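Workshop notebook — Skirkness, February, Sunday

Kettle on at nine and straight into the second dye test. The Prekside fleece took up far more colour than I'd bargained for! I mordanted it at 42 degrees with alum and left it to sulk in the pot overnight, and the skeins nearest the bottom have gone a proper mossy gold (the top ones are more like weak tea).
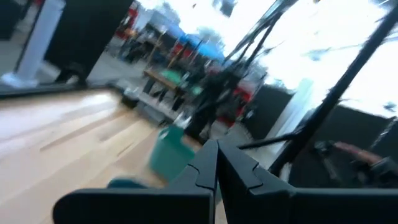 Teal on the pale wood.

Funmilayo Okafor thinks the onion skins want 90 minutes, no less. I gave them an hour and got bored — my own fault. Must write the times on the lids from now on.

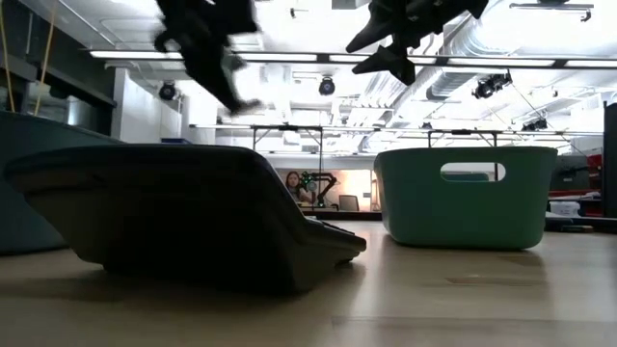 Grey tub, mint basket beside.

Batch 2 is the madder. Water here is soft so I've put a pinch of chalk in, and I'm keeping it well under a simmer or it'll go brown on me like the Fang sample did. Still cross about that one.
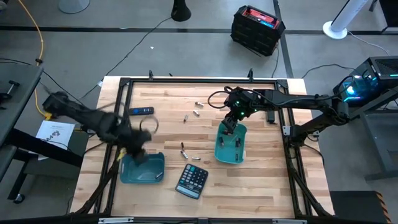
Page 42

Rinsed the Joltov skeins till I lost all feeling in my fingers. Hardly any bleed, hooray. Next time weigh the wool BEFORE it goes in the bath, you daft woman.

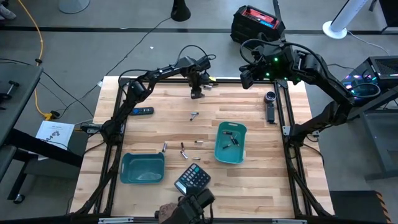 Calculator on the butcher block.

Madder off the heat at 1642, lid on, leaving it till morning. Need more alum and string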